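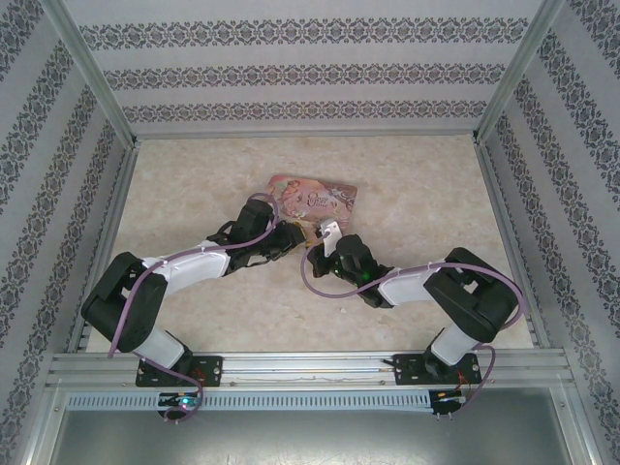

Home | Features | Archive | Subscribe

Print this article | E-mail this article

The Glue Behind the Spine

Most hardcover children's books fail at the hinge, the strip where the cover meets the text block. The paper usually outlives the adhesive. Hot-melt glue sets in seconds and suits a fast line, but it stiffens with age and cracks when a reader forces the book flat.

Hülya Ekinci runs the bindery at Dursun, a short-run printer that switched its picture books to a cold emulsion glue. Drying time went from minutes to almost 3 hours per stack. Breakage in the opening test fell. A sample from the Jikeck line was opened and closed 828 times before the first signature loosened.

Grain direction matters as much. Paper fibers should run parallel to the spine. Set crosswise, the sheet swells against the glue line in humid weather and the page edges ripple. Ekinci rejects crosswise stock on delivery.

Sewing remains the stronger method. It adds two passes, and Prorum, which distributes the books, has so far declined to pay for it.

Contact | Copyright Zedberg | Back to top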